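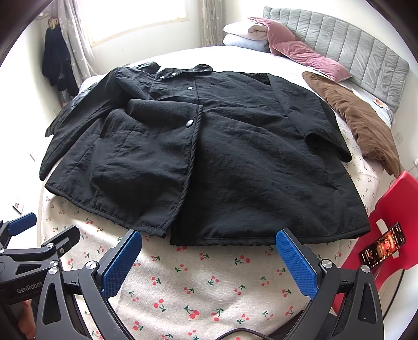
Bevik quilted snap coat, black: one month in

I bought this coat in December after my old wool one finally gave up at the lining, and I wanted to wait a few weeks before writing anything, because every coat is lovely on the day it comes out of the package. Mine has now been through the holidays, a long drive to my sister's and a lot of school pickups, so I think I can say something useful.

The fabric first. It's black with a bit of a shine, and it has a crinkled look that I took for creasing when I unpacked it. I hung it in the bathroom while I ran a hot shower, waited, and nothing changed, so I asked the shop (I order from Parnotow, who stock most of the Bevik line) and a very patient woman named Olga Mota wrote back to say the crinkle is meant to be there. Now I'm fond of it. It means I can throw the coat on the bed when I come in, sleeves every which way, and it looks no worse when I pick it up again. The quilting runs on the diagonal and is quite faint, and to my eye that makes it a good deal dressier than the puffy kind with the fat horizontal rolls. I have a headboard with big padded channels and I didn't need a coat to match!

Then the snaps. They're round and silver and they go right up onto the collar band, so you can close the whole thing up to your chin on a windy morning. I was worried they'd look cheap against the black, but they're the part people mention. They were stiff for the first week – really stiff, I had to put my thumb behind the placket and push – and they've loosened up nicely since. The one at the collar is still the hardest to do with gloves on, and I usually leave it open unless it's truly cold.

The hem is finished with a narrow binding that curves along the bottom, a small thing, but my last two coats both went at the hem first and I always look there now. So far there isn't a loose thread anywhere on it.

Sizing is where I'd ask you to slow down. I take a 46 in most European brands and ordered the same in this. The body is right, with room for a thick sweater, and the front panels overlap properly without pulling. The sleeves are long on me, though. I fold the cuffs back and don't mind it, but my neighbor Shagufta Bhutto tried it on in my kitchen and it fit her arms perfectly, and she's a good 4 inches taller than I am. If you're short, I'd go down a size or plan on turning the cuffs.

For warmth, I'd call it a coat for ordinary winter days. At 20 degrees with a scarf and a sweater I was comfortable walking to the store and back, and a little chilly standing at the bus stop. My Minami parka is warmer, no question, but it's so bulky that I feel like I'm wearing the bed.

My one real complaint is that it has no hanging loop inside the collar, so it slides off the hook by my back door. A coat at this price should have a loop. I'll probably sew one in myself once I find some decent black ribbon.

Four stars, and I'd buy it again, maybe in the green if they bring it back.

Reviewed 5 January 2025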